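Two-finger grippers at the kitchen table: tips from our comparison of pads, arms and wrist cameras

By Burgi Kälin, for the Matside workshop pages

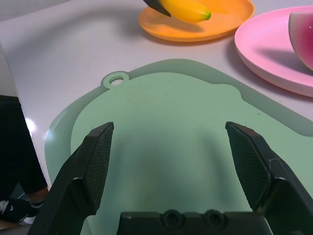
Before you start

These tips are for people who have a small arm and want to teach it simple kitchen work, such as moving food from a board to a plate. I have tried them together with Ifeanyi Ibrahim during the last winter, with two grippers we call by the names on their boxes, the Patlow and the Rainer. English is not my first language, so please write to me if a step is not clear.

Begin with toy food. A toy banana and a toy watermelon wedge give you already two very different problems. The banana is long and wants to roll around its own axis, and the wedge has a shape where flat fingers find not much to hold. Real fruit can come later, when you trust the force setting.

Choosing plates and boards

Take plates in strong colors that are different from each other. We use an orange one and a pink one on a white table, and the camera software separates them without trouble. White plates on a white table gave us wrong edges all the time. If you have only white plates, put a dark cloth under them, but then fix the cloth with tape on all four corners.

A raised rim is good for the food and bad for the fingers. When you teach the drop position, stay a finger's width above the rim and open there. Ifeanyi likes to go lower for a softer landing. With the Patlow it works for him, but the Rainer has thicker tips and pushed the plate away more often than I want to admit.

Plastic cutting boards that let some light through are more difficult than they look. The depth camera can read them too low, and then the arm comes down too hard. Measure the board with a caliper and enter the height by hand. I also write the height with a marker on the back of the board, so I don't have to search for the caliper each time.

Cleaning the grip pads

Pads with a fine cross pattern hold very well when they are clean. Flour, dust and skin grease fill the pattern, and after this the pad behaves like a smooth one. Clean them like this:

1. Switch off the motor power and open the fingers by hand, slowly.
2. Brush the pads dry with an old toothbrush, in both directions of the pattern.
3. Wipe with a cloth that is damp with water and one drop of dish soap. No alcohol on soft pads! One of mine became hard and shiny.
4. Wipe again with clean water and wait until the pads are fully dry.
5. Close the fingers on a strip of paper and pull. The paper should tear or stay, it should not slide out.

I do the paper test every morning before we record anything. On the Rainer the upper part of the pad gets dirty first, so look there.

How wide to open

Many beginners open the fingers to the maximum before each grasp. For a free object on a table it is fine and it forgives a bad position. Near plates it is a bad habit, for the outside of one finger touches the neighbor plate and moves it. Set the opening to the width of the object plus two finger widths of your own hand. It is not scientific but it works well for fruit.

For comparing two grippers, use the same opening on both. We forgot this in the first week and had to throw away a whole notebook of results.

What our numbers say

We made 433 grasps in total with the banana and the wedge. The Rainer had 209 of them and the Patlow had the rest. I don't give a winner, as the arm for the Rainer was also the older one and has play in the wrist. What I can say is that the Patlow was better at the banana and the Rainer was better at the wedge, where its longer pads help. From all the drops, 22 happened during the lift and not during the carrying. So if you have time to improve only one thing, make the first part of the lift slower.

The wrist camera

A small camera on the wrist is very useful, but the mounting angle takes patience. You want both finger tips in the picture and also enough table in front of them. If the view is filled with fingers and palm, tilt the camera a little forward. If you lose the tips, you went too far.

The shadow of the gripper is the second point. With one lamp from above, the shadow falls exactly on the place where you want to grasp. Two weaker lamps from the sides are better, or a window with a thin curtain. Shiny plates and a glossy table edge can also give bright spots. Turn the lamp, not the camera, otherwise you have to calibrate again.

Check the screws of the mount after each session. Mine came loose slowly over many days and I was looking for the error in the software, of course.

Two arms at one table

When both arms work at the same table, give each one its own side and make a common zone in the middle, where only one can enter at a time. Our controller, a Tedilel, can lock a zone with a simple rule. Before we found this menu we used a piece of tape on the table and good will.

Let the waiting arm stand high and a little back. If it waits low, its fingers come into the camera view of the other one, and a dark finger next to a yellow banana is sometimes taken for a part of the fruit.

Wear closed shoes and agree on who holds the stop button. The person who stands at the table should not be the same one who looks at the screen.

Small things that save time

Keep the hanging hole of the cutting board always on the same corner. It is the easiest mark to see if the board was turned between two tests.

Put a thin rubber mat under light plates. A damp paper towel does the same for one afternoon.

Wash the toy food too. It collects the same grease as the pads, and a slippery banana makes every gripper look bad.

Write down the pad type and the force for each test, even when you are sure that you will remember it.

Questions from readers

Somebody asked in November if kitchen tongs can be fixed to an arm in place of a gripper. Yes, we did it with silicone tongs and hose clamps. They are gentle with soft things, but they bend sideways under load and they need a strong motor to close. For bread rolls I would use them again. For anything heavy or round, stay with normal fingers and good pads.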